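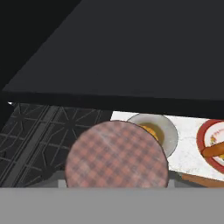
How many demonstrations does a kitchen task need before training can start?
Most customers begin with 39 per task and add more after the first evaluation run. Tasks with two or more objects to be moved usually need a second batch.

Mondano Recorder is a capture package for simulated manipulation work. An operator drives the arm by teleoperation and the software writes each attempt as one episode: wrist view, joint positions, gripper state and a task label.

Kitchen scenes are supplied as editable layouts. Stovetop, counter, crockery and food items can be moved or swapped between episodes, and surface patterns and colours can be randomized from a saved seed. The wrist view is rendered from the arm's own mount, so the gripper stays in view during an approach.

Specifications
Parallel operator seats: 8
Wrist and scene views per episode: 2
Episode storage: over 12 hours per licence before archiving
Replay: frame by frame, with joint traces aligned
Labels: free text or fixed list, editable after capture

Failed attempts are kept by default and flagged. They can be left out at export. Episodes recorded with an older layout will replay only if that layout is still in the project folder.

The Jendiveck export module is sold separately. It converts episodes to the customer's training format and checks for dropped frames and missing labels. Operator training is booked through Martim Moreira at our Bresport office. Allow one afternoon per group.

We use cookies to remember your region and licence type. Accept / Manage settings

Contact: Halima Eze, Product Enquiries | © Balogun Simulation | Back to top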